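Home | Issues | Authors | Search

3.2 Room and furniture

The study was done in one large hall with white walls and a pale floor. It is not a real home. Bathroom furniture, a desk and soft chairs stand in the same open space, without walls between them, so a person can go from a toilet to a desk in a few steps. We kept this arrangement because Zakharchenko and Tomar, in their earlier work in Brorno, found that people put things away differently when they can see all the possible places at the same time.

Small household objects were given to the participants in mixed order. Some are typical for a bathroom, for example bottles. Others, such as balloons, have no usual place in any room, and we were interested in where people decide to put them.
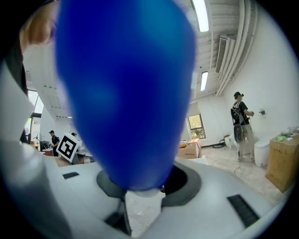 In total we recorded 251 placements by 13 participants. For each placement Didenko and Nechyporuk wrote down the object, the surface and the nearest large piece of furniture. Where the two coders did not agree, Yurchenko made the final decision. Placements on the floor were kept as a separate group - they were more frequent than we expected in January, when the coding scheme was prepared.

The bathroom part of the hall needs a special remark. It has more than one bathtub, and a white vanity cabinet with a basin on its top stands by the back wall, below a pale gray blind. Flat rims and tops of this kind were counted as surfaces, the same as shelves. A bottle left on a bathtub rim was therefore coded as "placed", also when the participant took it again later.

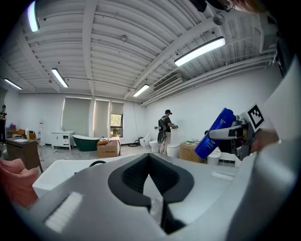
Figure 2. The bathroom part of the hall, with a blue plastic bottle.

3.3 Coding of surfaces

We used two levels of coding. The first level gives only the height of the surface: floor, low, or table height. The second level gives its usual function, such as washing, sitting or storage.

Areck Household Studies | Contact the editors | Back to top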